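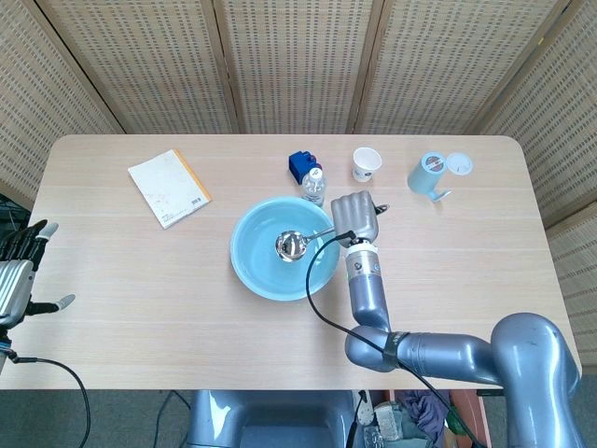 Cirilo Bautista had sold lipstick for 17 years, the last six of them at the Brouwer counter in Brestside, and he had never been asked to match one from memory. The woman said it was called Pidier and that her mother had worn it. She did not have the tube. Cirilo took her behind the folding screen, where the shop did its consultations, and sat her down at the table. The white book lay shut at the far corner. He reached over for it and wrote her name on the first clean page.

"Was it a red?" he said.

"Brownish. Not brown, though. She said it was the colour of the inside of a fig."

"Matt or shiny?"

"It started shiny. By the time she got home from work it was just a line round the edge."

He wrote that down as well. Then he went out to the stockroom and asked Wiremu Hoani if he had ever heard of Pidier.

Wiremu was unpacking foundation from Skotport. He had the delivery note between his teeth and had to take it out to answer. "They stopped making it. Number 78, was it? There was a run on it when they announced it. My aunt bought four."

"Has she got any left?"

"She's dead, Cirilo."

"Sorry. I knew that."

"It's all right. I don't know where they went. My cousin cleared the bathroom."

Cirilo pulled out the tester drawer and took five browns and two dark reds. He put in a plum at the last minute, then went back and lined them up in front of the woman. She held out the back of her hand without being asked. He drew a short stripe of each, wiping the brush on a tissue in between, and she looked at them for a long time.

"That one's close," she said. It was the third. "But she'd have said it was too pink."

He put a little of the second over it and blended it with his finger. Then he added a dot of the plum.

She did not say anything. She turned her hand towards the light and back again.

"I can't sell you that," Cirilo said. "I can sell you the three of them and write down how I did it."

"How much is that?"

He told her. She opened her purse and looked in it, and he could see she was working something out.

"Just write it down for now," she said.

He wrote it down – two parts, one part, a dot – and tore out the page and gave it to her. She folded it and put it in with her bus pass. On her way out she stopped by the stockroom door, where Wiremu was flattening boxes, and held up her hand to show him the stripe.

"Pidier," he said.

"Nearly," she said.

When she had gone Cirilo wiped the testers and put them back in the drawer in the wrong order. Wiremu came and sorted them out.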